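From: Aisling Hennessy
To: workshop list
Subject: Re: New table tops, solid or not?

Sorin Pop wrote:
> The Kokcombe tops came in this April and I think they look great.
> Supplier tells me they're solid all the way through and the satin
> finish will hold up for years with nothing but a damp cloth. At 376
> a piece I'd like to order 2 more before the price goes up. Any
> objections?

Well, one or two. I'm not saying they look bad. I went in around lunchtime and had a good stare at the one by the window, and the grain is pretty, I'll give you that. But "solid all the way through" is what Bisent told us about the last batch, and we all remember what the edges looked like after one winter. 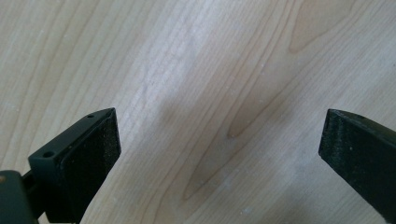
Wallamden Woodworkers, Furniture and Finishing Group

See the long pointed oval in the grain, with the darker lines nested around it? People keep telling me a figure like that proves it's a real board. It doesn't. You get the same thing on a decent veneer. The face can't settle it, so I'd want to see the end grain, and I'd want the supplier to put the word "solid" on the invoice.

I also can't tell you what the wood is. Could be maple, could be birch. It's pale with tan streaks and that's as far as I'll go. Did anyone ask? The order sheet just says "blond."

As for the damp cloth, I have my doubts. There's a nice soft shine on it now, but no one has put a hot glue pot or a wet mug down on it yet. Jafarzadeh sells a hardwax oil that I'd trust more, and we still have most of a can in the cupboard. Can we try it on the underside of one top first?

Sorin, please hold off on the 2 extra until somebody has turned one over and looked. I can do it tomorrow after 4 if I get a hand with the lifting.

Aisling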